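Workroom Gallery: Drying Frame, Cabinet and Table

Posted 2/20/25

The Tindum workroom was refitted last November, and the notes on this page cover the parts people write in about most often. The room is used for small repairs, for sorting, and for airing cloths and sheets. Everything in it has to share one gray floor, so most of the choices were about what could stand where.

White frame on the gray floor in front of the two-door cabinet, with a white cloth hanging at the right:
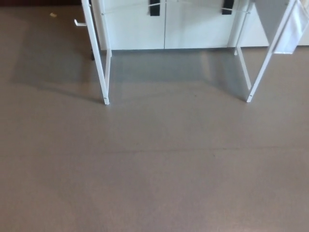
The pale table, with the perforated gray tray and a piece wrapped in crinkled tan material:
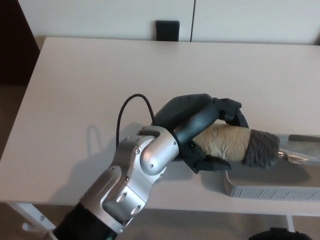 The frame

The frame is white metal, made from slim square bars, with a support on each side and a thin line stretched between them. It came from Vullance as a kit and went together in one evening. The instructions are short and the bars are marked, so there is not much to get wrong. The feet should be set on the floor before anything is hung, and the supports should be checked again after the first few uses.

One line does not hold much. We keep it for light things and hang the larger pieces over the sides, where they have more support. A heavy sheet on the line will pull it down in the middle and put a strain on both ends. If you need to dry a lot of cloth at once, a frame with several bars across will suit you better.

We tried the frame in three spots. By the window it got in the way of the blind. Next to the door it was bumped every time someone came in with a box. In front of the cabinet it is out of the main path, although it has to be shifted when something is needed from inside. It is light enough to lift with one hand on each side. Dragging it will mark a floor over time.

The cabinet

Cuypers made the cabinet to order, in plain matte white with black handles. The handles are set vertically near the top of each door, at the right. We asked for that position and are happy with it. Handles placed lower down tend to catch on trouser pockets and bag straps in a narrow room.

The inside is divided by a fixed panel. One side has shelves for cloths, covers and spare sheets. The other has deeper shelves for boxes of fittings, tape and anything waiting to be sorted. The boxes were bought in one size so they can be swapped around — this has saved more space than any other change we made.

Matte white shows fingerprints less than gloss does, but it holds on to pencil and shoe marks. A damp cloth and a little dish soap will take off most of them. Abrasive pads leave shiny patches, and those do not come out.

The table

The top is a pale beige-white and has a smooth finish. Small dark parts show up well against it, which helps when a screw rolls away. The legs are white metal. The table stays clear apart from the job in hand, and things go back to the cabinet at the end of the day. That rule is not always kept.

We do not use a cutting mat for every task, and there are a few scratches as a result. Anything with a blade should be done on a mat. Glue should be wiped up right away, and tape residue comes off with warm water if it is left to soak for a minute.

The tray

The gray tray is long and low, with rows of small holes in its front face. It is from Keronov, who sell it in two lengths. We have the longer one. It takes rods and other long, narrow pieces that would otherwise roll, and the low walls make it easy to lift them out again. To clean it, tip out the dust and run a soft brush along the holes.

Paper tape is handy on round pieces because it can be written on and gives a better grip. It should be replaced when it starts to lift at the edges. Old tape left on for a year or more gets brittle and has to be scraped off in flakes.

The floor

The floor is smooth and plain gray, with a sealed finish. It was the last thing done in the refit and held up the rest by several days, as no furniture could go back until it had cured. We sweep it daily and mop it when it needs it. Felt pads go under anything that stays put, and they are checked when the room gets its larger clean.

Costs

The cabinet was the largest item at $1,000. The table was $70 secondhand and the tray was $50. With the floor and the frame, the whole refit came in under the $2,000 that had been set aside. Paint was left over from another room and is not included.

More pictures will be added when the shelves on the back wall are up.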